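Hakgate Robotics Club – pre-session safety check, kitchen task station
Filled in for the June build block. Comments are mine unless it says Haris.

How I do this: I go round with my tea before anyone else switches anything on, and I write OK, FIX or ASK. FIX means it gets done before we start. ASK means Haris Baloch has a look, as he signs off anything with a plug on it.

1. FLOOR AND WALKWAYS

1.1 Clear path from the door to the station
OK. Somebody's rucksack was in it, now it isn't.

1.2 Chairs pushed back from the working area
OK. I'd still like the wheeled ones further off, they creep. You step back from a grasp with both hands full and there's one behind your knees.

1.3 Leads off the floor or against the wall
FIX. Same comment as last time, I'm afraid! We have far too many chargers down there and every team adds one and takes none away. Please unplug what you aren't charging. I've put a box of velcro ties on the shelf by the sink and I would love to see it get emptier.

1.4 Nothing trailing under the table where feet go
FIX. Goes with 1.3. Bunched up and moved back, but it needs doing properly with trunking. On the shopping list.

2. MAINS AND APPLIANCES

2.1 Power strips not chained together
ASK. I found one plugged into another and took it out.
Haris: agreed, leave it out. If you're short of sockets tell me and I'll bring the long one from home.

2.2 Microwave unplugged at the wall for all open-and-close practice
OK. This is the rule I will be boring about. We're teaching the door, the plate and the knobs, and none of those need electricity. Look at the plug yourself, don't take the last person's word for it.

2.3 Microwave empty and the turntable sitting flat
OK. Wiped out as well, because someone had a go with real soup and I'm not naming the team (Zaltenus, you know).

2.4 Door hinge and latch
OK, with a grumble. The door has been opened 1,292 times according to the Karras team's log and it's got a bit of play in it now. Don't lean on it when it's open. If it starts to drop, stop and come and get me.

2.5 Table steady, microwave not overhanging
OK. Gave it a good shove, didn't budge.

2.6 Fans, if in use, with guards on and out of the walkway
OK. Hair and lanyards well away from it please.

2.7 Loose items on top of appliances
ASK. Plants again. I like the plants! But if one comes down during a run there's soil in everything, so can we agree they move to the windowsill for the scored attempts?
Haris: fine by me, someone has to remember to water them though.

3. HAND-HELD GRIPPERS

3.1 Fingers open and close freely, no grit in the slides
OK on both pairs. The Zukow pair was stiff first thing and came good after a clean.

3.2 Finger pads stuck down at the edges
FIX. One pad lifting at the corner on the spare. Re-glued, don't use it until after lunch.

3.3 Marker cubes tight, faces clean and not scuffed
OK. Check this by trying to twist the cube gently – if it moves at all your recording is rubbish and you won't find out until the evening. Fingers off the faces when you pick them up, too.

3.4 Weight in the hand
No tick box for this one, it's just advice. They don't feel heavy for the first few goes and then your wrists let you know. Swap after 30 tries – sorry, no, we changed it. Swap after 3 sets, and sit down for a bit.

4. PEOPLE

4.1 Long hair tied back for anything near a powered arm
OK. The hand-held practice is a different matter and I don't insist on it there, apart from the fan (see 2.6).

4.2 Straps and cables on the wearer not dangling
OK. Get a teammate to check behind you.

4.3 One operator at the station, one spotter, everyone else behind the tape
FIX. The tape has mostly come up. New roll needed. The spotter's job is to watch feet and leads and say stop, so no phones.

4.4 Stop word known by all
OK. It's still "stop". We did try something funnier and it went badly.

5. BEFORE YOU GO HOME

Grippers back in their foam, microwave door shut, chargers off at the wall, fan off. Last one out is 930, that's half past nine at night for those who asked, and I do mean out of the building and not starting one more set.

Still open from this check: 1.3, 1.4, 4.3, and the plants question in 2.7. If you fix one, write your initials next to it on the paper copy by the door so I don't go and fix it again.

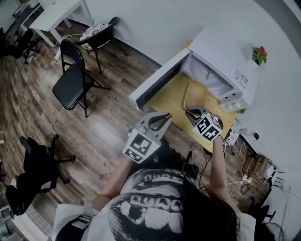
Ourania Tsolakis

Double doing at the kitchen station, two grippers going in for the microwave with the door already wide open. Have a look at the floor by the wall as well and you'll see why I keep going on about 1.3. Both cubes have to stay readable while you reach, so practise coming in slowly. Four teams have slots left to book, sheet's on the door.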